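Der Stein im Flur

Als ich die Wohnung in der Felgate-Passage übernahm, war der rote Stoff schon da. Er lag auf der grauen Fläche neben der Wohnungstür, und ich hielt ihn zuerst für eine Decke, die jemand vergessen hatte. Ich stellte meine Kisten daneben ab und dachte mir, dass ich ihn am Abend wegräumen würde.

Am Abend war ich zu müde. Ich schlief auf der Matratze, im Mantel, und hörte die Leitungen in der Wand.
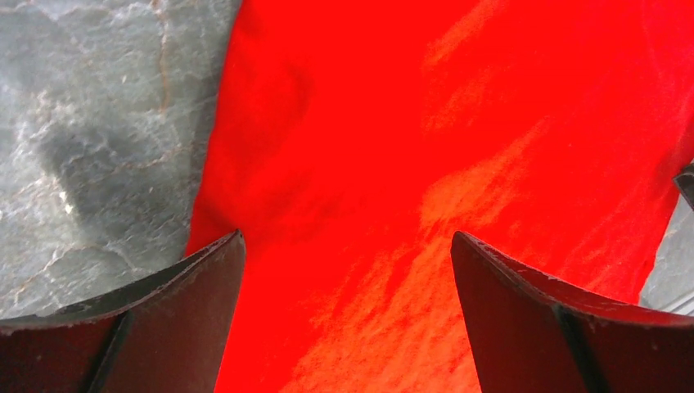
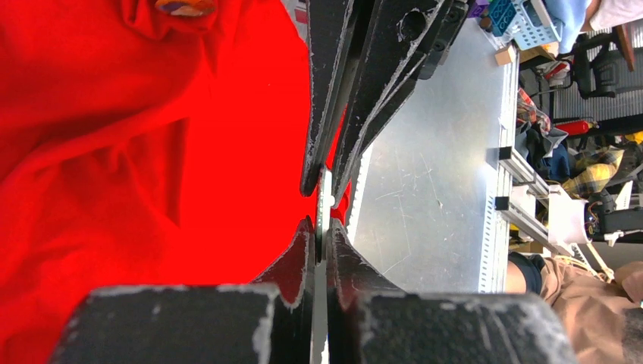 Roter Stoff und graue Fläche.

In der Küche hing ein Zettel der Hausverwaltung Brelto. Darauf stand, dass der Vormieter im Oktober des letzten Jahres ausgezogen sei und dass alle Gegenstände, die sich noch in den Räumen befänden, in den Besitz des neuen Mieters übergingen. Unterschrieben hatte niemand. Es gab eine Nummer, 2163, die man bei Rückfragen angeben sollte.

Ich rief an und gab die Nummer an. Die Frau am Telefon fragte, um welchen Gegenstand es gehe.

»Um ein Stück Stoff«, sagte ich. »Rot.«

»Ist es beschädigt?«

»Nein.«

»Dann gehört es Ihnen«, sagte sie und wünschte mir ein gutes Einleben.

Ich ging in den Flur zurück und sah den Stoff an. Er lag in Falten, wie ein Hemd, das man abends über einen Stuhl wirft, und an manchen Stellen ging das Rot ins Orange. Ich fasste ihn an einer Ecke und hob ihn hoch. Er war schwerer, als ich gedacht hatte. Ein Hemd war es nicht, jedenfalls fand ich keine Ärmel. Ich legte ihn wieder hin und strich mit der Hand darüber. Wo ich gestrichen hatte, war er heller als vorher. Ich strich zurück, und er wurde wieder dunkler.

Die nächsten Tage verbrachte ich mit den Kisten. Ich hatte vier Jahre in einer anderen Stadt gelebt und beim Packen nichts aussortiert. In der ersten Kiste waren Teller, in der zweiten Kabel und Bücher und die Jacke meiner Schwester. Ich räumte die Teller ein und stellte fest, dass die Schränke zu niedrig waren. Die großen Teller kamen auf die Fensterbank. Die Kabel ließ ich in der Kiste.

Jedes Mal, wenn ich durch den Flur ging, kam ich an dem Stoff vorbei. Ich begann, Dinge daraufzulegen. Erst den Schlüssel, dann die Post, dann eine Tüte mit Schrauben, von denen ich nicht wusste, wohin sie gehörten. Der Schlüssel machte auf dem Stoff kein Geräusch. Das war angenehm, wenn ich spät nach Hause kam.

Ich arbeitete damals bei Pranent, im Lager, in der späten Schicht. Wir packten Lampen ein. Zwanzig Lampen kamen auf eine Palette, dann kam Folie darum, und ein anderer fuhr sie weg. Die Arbeit war nicht schwer, aber man stand viel. Wenn ich nachts die Treppe hochging, spürte ich meine Fersen, und ich war froh, die Tür aufzumachen und den Schlüssel hinzulegen.

Einmal klingelte der Nachbar von unten. Er war ein älterer Mann in Hausschuhen und hielt einen Brief in der Hand, der bei ihm gelandet war. Er gab ihn mir und sah an mir vorbei in den Flur.

»Den hat er also dagelassen«, sagte er.

»Den Stoff?«

»Er wollte einen Vorhang daraus machen. Für die Tür, gegen den Zug. Zwei Winter hat er davon geredet.«

»Und warum hat er es nicht gemacht?«

Der Nachbar dachte nach. »Er hatte keine Nähmaschine«, sagte er dann.

Ich fragte, ob er wisse, wohin der Mann gezogen sei. Er wusste es nicht. Er sagte, der Mann habe abends im Yao gegessen, dem Lokal an der Ecke, immer am selben Tisch, und sei freundlich gewesen. Dann ging er wieder hinunter. Ich hörte, wie er unten die Tür schloss und gleich darauf noch einmal öffnete und schloss, richtig diesmal.

Am Wochenende nahm ich alles von dem Stoff herunter. Ich legte ihn auf dem Fußboden im Zimmer aus und kniete mich daneben. Eine Seite war gerade geschnitten, die andere nicht. Jemand hatte mit einer Schere angefangen und nach einer Handbreit aufgehört. Ich maß die Tür aus, mit einer Schnur, denn das Maßband war noch in irgendeiner Kiste. Die Schnur legte ich auf den Stoff. Er reichte in der Breite und in der Höhe, und oben blieb genug für einen Saum.

Eine Nähmaschine hatte ich auch nicht. Ich hatte Nadel und Faden aus einem Hotel, weißen Faden, und setzte mich damit ans Fenster. Nach einer Stunde hatte ich ein Stück Saum, so lang wie mein Unterarm. Die Stiche waren ungleich. Ich zog zwei davon wieder heraus und machte sie neu, und sie wurden nicht besser.

Draußen fing es an zu regnen. Ich legte die Nadel auf die Fensterbank zu den Tellern und faltete den Stoff zusammen, erst der Länge nach, dann quer. Im Flur sah die graue Fläche ohne ihn größer aus. Ich legte den Schlüssel darauf, und er klackte.

In der Nacht zog es unter der Tür durch. Ich stand auf, holte den Stoff, rollte ihn zu einer langen Wurst und schob ihn mit dem Fuß vor den Spalt. Der Faden hing noch daran. Dann legte ich mich wieder hin und wartete, bis meine Füße warm wurden.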